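About Hedaleo

Hedaleo plans equipment purchases for small companies and schools that intend to automate part of their work. We write the requirements, collect the quotes, build the budget and stay on until the equipment is accepted. We do not sell robots and take no commission from those who do.

The office is in Ellery, with a second test room in Mastness. Delwyn Pomare started the firm after nine years in purchasing at a packaging plant and still signs off every budget.

What we do

A standard planning job runs 6 weeks. The first 2 are spent at the client's site, measuring the work area and timing the task as it is done by hand. The rest goes to supplier quotes, a trial of the task in one of our rooms, and a written budget covering purchase, installation, training, spare parts and the first year of service.

Clients with a site smaller than 200 square feet can ask for the short form, which leaves out the trial. The fee is $900, payable on delivery of the report.

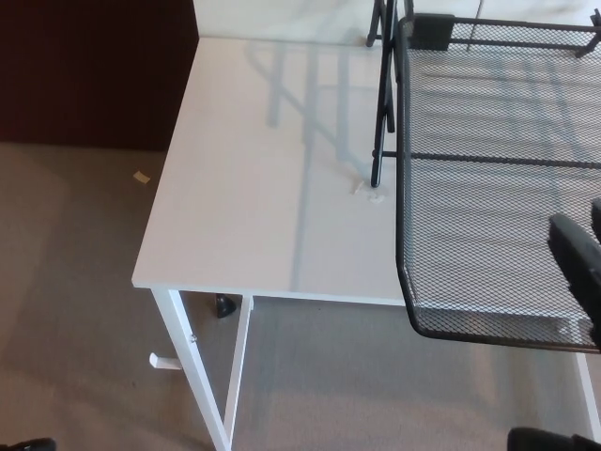

Furniture and fixtures get their own section in every budget. They are often left out of supplier quotes, and on small jobs they can decide whether the task is possible at all. Trials are run on ordinary office furniture where the client plans to use the same. A white desk on a slim metal frame, standing on low-pile carpet, is a fair sample of what most offices own. A mesh tray that sticks out past the front edge of the desk takes up reach and clearance that a floor plan does not show, so we record overhang as a separate measurement. Matte tops are preferred, although they still carry faint reflections of any rods or stands placed on them. Lighting is entered as its own line.

How we budget

Each line is marked quoted, estimated or carried over. Estimated lines must be replaced by quotes before an order is placed. Carried-over lines refer to equipment the client already has, entered at zero cost with a note on condition.

Leasing is compared with purchase over the same term. We use the Villalari sheet for this, a worksheet developed in-house and named after the first client to need one. Clients keep a working copy.

Planning dates

This page was last revised on Thursday, June 25, 2026. Site visits for July are full in Ellery. Mastness has openings.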